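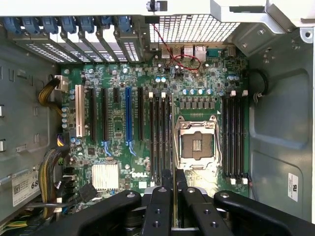 Mavromatis Bench Arm for Refurbishing Shops

If your shop takes in old office computers by the pallet, you already know how many memory modules a person can seat in a day before their thumbs start complaining. We built the Bench Arm with the people at our Batbridge workshop, who refurbished 1,322 desktops and workstations last year and had plenty of opinions (we wrote them all down!).

The arm handles the memory modules. Your technician still opens the case, lays it on its side, looks over the board and the processor socket, and decides what goes back in. At Batbridge that has meant more time for testing and fault-finding, and the Tuesday backlog is a good deal shorter than it was. Two of the crew who used to swap memory all day now run the test benches, and they've asked us to keep it that way.

Training takes 2 mornings, at your place or at our Palham showroom, and coffee is on us either way.

Reach: 606 mm
Weight: 17 kg
Includes: arm, two-finger gripper, wrist camera, bench clamp
Service and spare parts: Tincombe depot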